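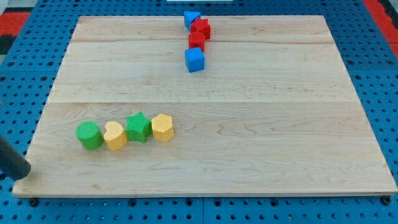
About us

G'day, I'm Gizella Major, and I run Tunemer – a small workshop that puts together teaching kits for robot arms. I started it 13 years ago with a second-hand arm and a lot of patience from my neighbours!

Our main kit is the Talteo. You get a pale maple board and a set of coloured shape blocks (cubes, stars, cylinders, even a yellow heart, my favourite), plus lesson plans for sorting, lining up and whatever else your class dreams up. Most groups get through the first lesson in around 20 minutes, then want to muck about with the stars for the rest of the arvo – fair enough.

We're a team of three these days. We also do setup visits, and we'll lend you a kit for two weeks if you'd like a go before you buy. The workshop's open Tuesday mornings, so pop in, the kettle's usually on.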